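Sold the last of my Bedum prints this week, so I finally had an excuse to go digging for something new for the hallway. There's a dealer in Trisbridge who keeps old poster stock in flat drawers, and I spent way too long in there (sorry, lunch plans!). Came home with a Clistau travel lithograph, edition of 300, mine is number 245. Pencil signed, tiny crease in the lower margin, colors still really strong.

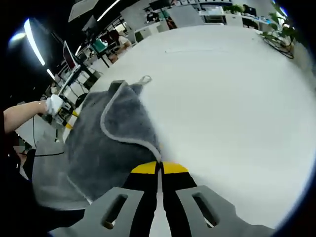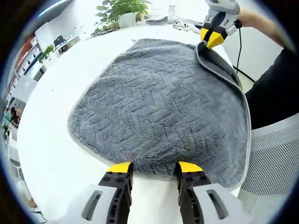 Gray towel with the lighter trim, both shots

He wanted 100 for it and I didn't even haggle — I've seen the big Sönmez sheets go for 4,000 and those have been trimmed! Mine still has its full margins. Next up is framing. I'm thinking a plain black frame and a cream mat, but the glass has me stuck. If you've used the UV kind, is it worth the extra money in a dark hallway?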